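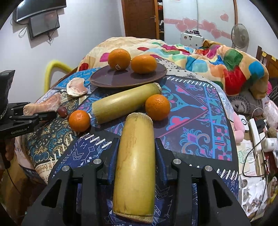
Hand-held gripper demonstration, domestic rooms
Pre-session and in-session inspection checklist with comments
Site: Flevby. Issue: September 2022. Replaces the April sheet.

1. Gripper bodies
Linkage screws present and flush, both hands: PASS
Finger pads seated, no lifted corners: PASS
Jaws close square on the 19 mm gauge: PASS, left hand
Jaws close square on the 19 mm gauge: ADVISORY, right hand
Comment: right jaw closes slightly toe-in. Acceptable on fruit. Re-check before any thin-walled item is handled.

2. Work surface
Cloth flat under the objects: PASS
Plate stable when pushed at the rim: PASS
Peel and scraps clear of the grasp path: ADVISORY
Comment: peel may stay in as a task object. It must not sit where the operator will stand or step.

3. Objects
No item above 500 g: PASS
Cut ends of bamboo checked for splinters: FAIL, corrected
Comment: rough fibres will mark the pads. Grip on the side wall, clear of the ends. Oranges are to be held at the widest point with both pads in contact before lifting. Squeezing harder to cure a slip is recorded as a bad demonstration and repeated.

4. Operator
Fingers behind the linkage at all times: PASS
Sleeves above the wrist: PASS
Break taken after every 8 demonstrations: NOT RECORDED
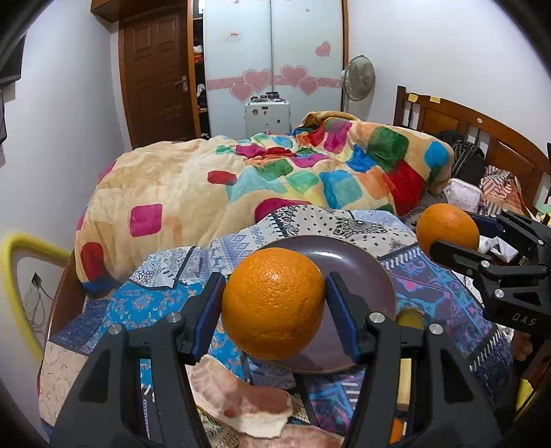 Comment: with both hands loaded, keep the two grippers apart until one has released. The Varela procedure allows 5 cm between bodies. We consider this too tight on soft bedding, where the plate can tilt, and have asked Bumow to revise it.

5. Electrical
Mains leads and adapters away from operator's feet: ADVISORY
Battery charge logged at start: PASS

Open actions
Right jaw alignment: Zelterer
Break log: site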